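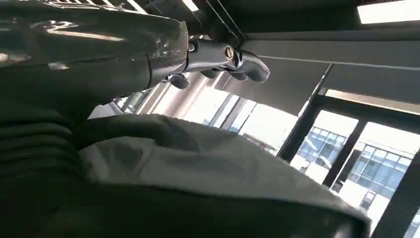 Matcombe / Open Day / Data card

Tags: Datasets, Robotics, Textiles

November – Bresau data group

# Matcombe Open Day Cloth Handling Set

## Summary

Recordings from the cloth handling demonstration at the Matcombe open day. One arm with a two-finger gripper worked on soft fabric placed close to a window wall. Visitors could ask for a run and choose the starting arrangement of the cloth.

The set holds 81 episodes in 6 sessions. Each episode covers one attempt at a single instruction, and lasts up to 480 frames.

## Contents

- `episodes/` – one folder per attempt, numbered in recording order
- `wrist/` – colour stills from the wrist view, one per episode
- `labels.csv` – instruction, session, outcome, operator note
- `splits/` – train and held-out lists

Joint positions and gripper opening are stored with each episode. Force readings are not included.

## Tasks

- Grasp a single layer at a rolled edge
- Lift and release
- Pull a fold flat
- Separate a light cloth from a dark one

Separation was the most requested task on the day and is over-represented. Edge grasping was run mainly in the first two sessions, before the fingertips were changed over to the Van Loon pattern.

## Recording conditions

Daylight through the glazing was left uncontrolled. In the wrist view the outdoors is washed out while dark cloth stays in shadow, and exposure was not corrected afterward. The horizon is often tilted, depending on wrist angle. Users training on colour alone should expect poor separation of folds in the darker fabric.

## Labels

Outcome is one of `success`, `partial` or `fail`, entered by the operator at the end of each attempt. A grasp that picked up two layers counts as `partial`. In 38 episodes the outcome was revised on review; the original value is kept in `outcome_live`.

## Known issues

- Session 4 has no operator notes.
- Timestamps in session 5 are offset by one hour.
- The Zovdale loader reads `partial` as `fail` unless `strict=false` is set.

## Licence

Research and teaching use. Redistribution of modified labels is permitted if the file is renamed.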